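Dritix Opens Musunska Program for Teaching Robots by Hand

Company to lend hand-held grippers to offices, libraries and small workshops starting in June

VUNDOVNESS – Dritix today announced the opening of Musunska, a program that lets people with no programming background record everyday tasks for robot arms. Participants carry out a task with a hand-held gripper, and the recordings are used to train an arm fitted with the same type of fingers.

The program follows a trial that began in 2024 at the company's Vundovness site. During the trial, staff and visitors recorded 1506 demonstrations of short tabletop tasks, including moving cups, setting bottles on coasters, closing books and returning small items to a box. Dritix will make 300 of those demonstrations available to program members as a starter set when Musunska opens.

"We used to do all of our teaching by remote control, with a person at a desk steering the arm," said Bjartur Thorlacius, who leads the Musunska program at Dritix. "It works, and we still do it for some jobs. But you need the arm in the room, and a new operator takes a while to get comfortable. With the gripper in your hand you can start the same morning."

The hand-held tool has two facing fingers with ridged pads. The person holding it opens and closes the fingers while a camera on the tool records the view over the workspace. Software then works out the path of the tool and the opening of the fingers over time. Members send in their recordings through a web page and get back a short report on which ones can be used for training and which need to be done again. 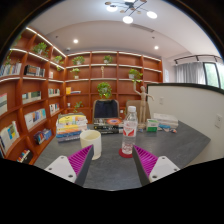 A hand-held gripper at a tabletop with a cup, a water bottle on a coaster, and books.

Dritix is asking members to record in ordinary rooms with the furniture and belongings that are normally there. In the Vundovness trial, arms trained only on recordings from a bare bench had trouble when other objects were on the table. Recordings made at furnished tables, with shelves and chairs in the background, gave better results on the same tasks.

Members will be able to choose between two ways of working. The first is the hand-held gripper, which Dritix recommends for pick-and-place jobs and for sorting. The second is remote control, where the operator steers an arm using a pair of handles and watches it directly or on a screen. Remote control is slower to record but is still the better choice for tasks near the limits of the arm's reach, because the operator can see right away when the arm cannot get there. Recordings from both methods can be combined in one training set.

The first group will be made up of 4 sites. One of them is Þórarinsdóttir, a bookbinding and repair workshop that plans to record the handling of loose covers and finished volumes. The workshop will use hand-held grippers for most of the work and will have a remote-controlled arm on loan for part of the period. Names of the other sites will be released once agreements are signed.

"A bookbinder knows how hard you can squeeze a cover, and I don't," Thorlacius said. "I can write down a number for the grip and it will be wrong for half of the books. It makes more sense to have the person who does the job pick the thing up and put it down while we record it."

Each site will receive two hand-held grippers, spare finger pads, a charging dock and a printed guide. Dritix will hold a half-day introduction at each location. New members are asked to begin with a single task and to repeat it with the objects in different positions before moving on to a second one. Failed attempts should be kept and marked as failed. They are left out of basic training but are used to check the software that sorts recordings.

Sites decide for themselves what is recorded and can delete any recording before it is sent. Dritix asks members to put away personal papers and to let others in the room know when a session is under way. Recordings that show faces are blurred before they are stored.

Sites that want to be considered for the second group should send a short description of the task they have in mind, the size of the work surface and the heaviest object involved. Applications are open through the end of June. There is no charge for the loan of the equipment, but members pay for return shipping.

About Dritix
Dritix makes robot grippers and software for recording and sorting task demonstrations. The company is based in Vundovness, where it runs a workshop and a test area for tabletop robot arms.

Media contact
Bjartur Thorlacius
Musunska program, Dritix, Vundovness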